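3.2 Encombrement du plan de travail

Le relevé Semine porte sur 166 postes, chacun observé à l'état initial puis après rangement. Les objets sont codés selon la grille de Yook, qui distingue le contact, l'appui et la superposition.

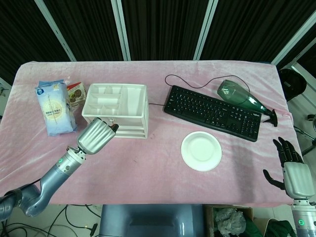

Figure 2. Poste à nappe de peluche rose, état initial.

La superposition est codée dès qu'un objet repose sur un autre, quelle que soit la surface couverte. La bouteille verte couchée sur la partie droite du clavier (fig. 2) relève de cette catégorie ; la petite assiette blanche, posée à même le tissu, en est exclue.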